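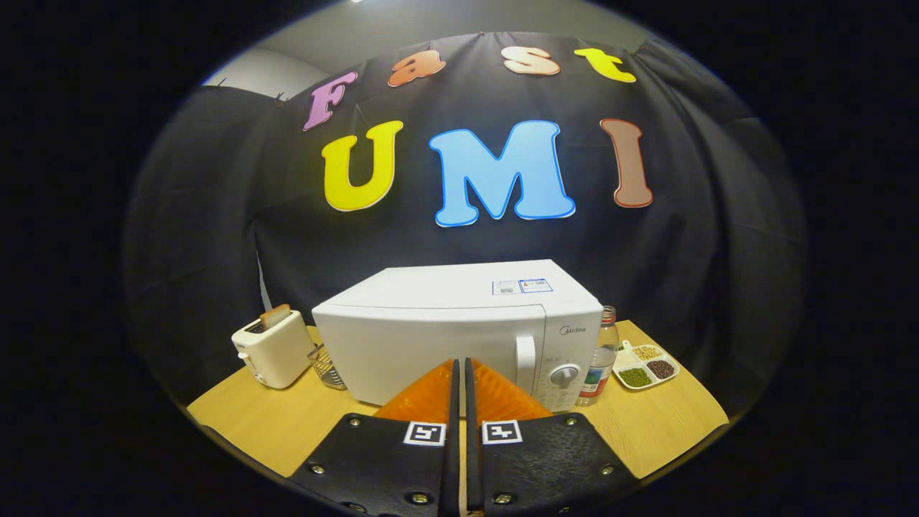
Ob wir denn wirklich noch eine zweite Mikrowelle bräuchten, wollte Javiera Ulloa beim letzten Durchgang wissen, eine müsse doch reichen, wenn man sich ein bisschen abspricht. Tja, liebe Javiera, liebe Förderrunde bei Taltix, genau darüber haben wir im Januar ziemlich lange diskutiert! Aber der Reihe nach, hier kommt mein Zwischenbericht zur Frühstücksecke im Haus Gouveia, Stand 19. Februar.

Die Ecke läuft. Seit der Eröffnung kamen 112 Leute zum Frühstücken vorbei (Strichliste an der Tür, wer zweimal kommt, zählt auch zweimal), und an den meisten Vormittagen wird vor allem getoastet und Milch oder Haferbrei warm gemacht. Mehr soll der Platz auch gar nicht können. Die Midea mit dem Drehknopf hat sich bewährt, gerade bei unseren älteren Gästen, die mit Tastenfeldern nicht so gern hantieren. Drehen, warten, fertig! Der kleine cremeweiße Toaster ist der heimliche Liebling, obwohl man für eine größere Runde schon etwas Geduld mitbringen muss.

Eigentlich wollten wir beide Geräte ins Regal stellen, das uns Fesitz angeboten hatte. Das haben wir wieder verworfen, weil der Toaster dort unter einem Brett gestanden hätte und mir bei der Vorstellung ganz anders wurde. Jetzt bleibt es beim hellen Holztisch. Der lässt sich leicht abwischen und man kommt gut an alles heran. Krümel gibt es trotzdem überall, da helfen auch die schönsten Aushänge nicht.

Mit den bunten Buchstaben aus Schaumstoff bin ich übrigens sehr glücklich. Auf dem schwarzen Stoff leuchten die Farben richtig, und eine Wand in Schwarz hätte ich mir vorher nie zugetraut. Der Stoff wirft noch ordentlich Falten, den möchte ich im Frühjahr einmal abnehmen, bügeln und straffer hängen.

Zum Geld: Bewilligt sind 2000 Euro, und die Lieferung von Cumport ist bezahlt. Die Belege liegen sortiert im Ordner und gehen mit der Post an euch. Offen sind noch eine Steckdosenleiste mit Schalter und 14 Frühstücksbretter, die ich erst bestelle, wenn wir uns auf eine Größe geeinigt haben (die großen passen leider nicht in die Spülmaschine).

Und die zweite Mikrowelle? Wir lassen es vorerst bei einer. Längere Schlangen gab es bisher nur an fünf Vormittagen, und da standen die Leute ehrlich gesagt ganz gern beieinander und haben geschwatzt. Falls es im Frühjahr voller wird, melde ich mich mit einem Angebot, bevor irgendetwas gekauft wird. Javiera, magst du mir bis dahin noch sagen, ob die Bretter unter Ausstattung oder unter Verbrauch laufen sollen?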